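Kitchen Tips: Notes From the Gritance Open Day

Filed under: counters, trays, produce handling

Gritance opened its test kitchen on Sat 26 March, with two-arm setups on show and Faisal Awan running the bench demonstrations. Most of the talk was about grippers and cycle times. The tips below apply to any kitchen counter, with or without an arm bolted to it.

1. Give each job its own surface. Awan assigns produce to a tray with a raised rim and keeps drinks on a mat. A round tomato on a bare counter will roll if bumped. A rim stops it.

2. Pick a tray color that contrasts with the food. Red on blue is easy to find at a glance. Red on a wood board is harder, for a person or for a camera.

3. Leave a clear lane in the middle. Two arms, or two cooks, need a space that neither has to reach across. On a 1,829 mm counter, Awan keeps 642 mm free.

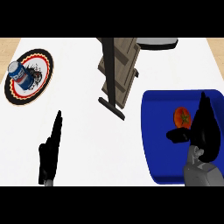 Simulated bench view: tomato in the blue tray at the right gripper, soda can on the round mat at left.

4. Grip soft produce from the side and from below. Spread the load over broad fingers. Kitchen tongs with narrow tips bruise a ripe tomato; wide silicone tips do less damage. Close slowly and stop at first contact.

5. Stand cans up before you need them. A can on its side has to be turned before it can be opened. Chill cans upright and wipe the tops.

6. Check where the feet of folding stands land. A foot bar that sticks out at an angle takes up more counter than the panel does. Measure with the stand open.

7. Rehearse the layout. Gritance runs each one in simulation up to 1,000 times before setting the counter. At home, one dry run with empty hands will show most of the reach problems.

Trays used in the hands-on session were the Oksanen large. The Brornier mat is also suitable but curls at the rim after hot washing. Flatten it under a board overnight.

Next page: Drawer liners and knife storage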